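# Plates that stand up: a talk with Waldemar Laskowska

*March 2020*

When I asked Waldemar Laskowska for an interview, I expected to talk about the cups. Most people who know the small ceramics shop Duda know it from the cups. But Waldemar wanted to speak about plates, and more exactly about where plates go after they are washed.

"A cup has a handle, it has a hook, it can look after itself," he told me. "A plate is flat and it has nothing. If you put it flat on the counter it stays wet underneath. If you lean it on the wall it slides. People buy a good plate and then they treat it like this for years."

He has owned Duda for 15 years less than his aunt did, as he likes to say, and he does not give a more exact number. The shop has two rooms. In the front one are the shelves, and in the back there is a sink, a kettle and a stool, where we sat for most of the afternoon. He washes each plate himself before it is sold, also the new ones. I asked if this is really necessary.

"Maybe not. But I learn the plate in this way. I learn if the foot is rough, if the rim is too thin for the rack. A customer asks me and I can answer."

The rack is a subject he returns to often. He does not like the deep ones made of wood, because in his opinion they never dry well in the corners. He prefers thin rods, with slots that are open from below, and he wants it to stand in a corner of the table, a little turned. I asked why turned. He showed me with his hand: if the rack is parallel to the wall, the wrist has to bend when you put the plate in. If it is at an angle, the arm goes straight.

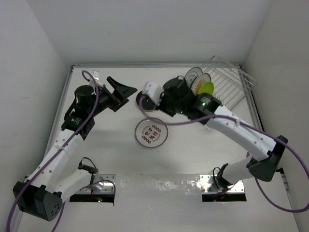
Waldemar Laskowska says the order also matters, and that the plate at the back should always be the one you use least, "so you are not reaching over the others each morning with wet fingers." My own mother did the opposite. She put the largest at the back, whatever it was, and I told him so. He thought about it for a moment and agreed that the largest at the back is also correct, if the kitchen has one window and you want the light to come in.

We spoke then about colored rims. In February he received a delivery from Skastirent, a small maker he has worked with for a long time, and there was a discussion about whether a plain white plate sells better than one with a rim. He counted the sales of one winter in his notebook: 153 plates, and more than half had a colored edge.

"In the rack you see only the edge," he said. "This is what people forget when they choose. They look at the middle of the plate, because in the shop it lies on the table. But at home the plate is standing most of its life. You see a line. If the line is black, or green, it is a nice line. If it is white on a white wall, you see nothing."

I asked about patterns, and here he became more careful. He likes a strong pattern on one plate, perhaps two, and the rest calm. A full set of the same pattern makes him tired. When he sells four plates to a young couple he tries to convince them to take different ones — the same size, but each with its own color, so that each person at the table can have a favorite. Sometimes he succeeds. His wife, he admits, bought the full set from Jorkico and is very happy with it.

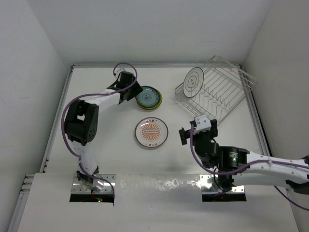

*Three round plates and a clear rack on a white tabletop.*

Before I left I wanted to know what he would tell somebody who has a very small kitchen and no place for a rack at all. He did not like the question.

"There is always a place. You take away the toaster."

And if they need the toaster?

"Then a towel. Folded in two, and the plates upside down, not touching. In the evening you put them in the cupboard, and the towel you hang up. It must be hung up, please write this. I have seen towels that stayed on the counter for one week."

He walked with me to the door and stopped at a shelf to turn a soup plate, so that the chip in the glaze was at the back. It was not for sale, he said. He keeps his keys in it.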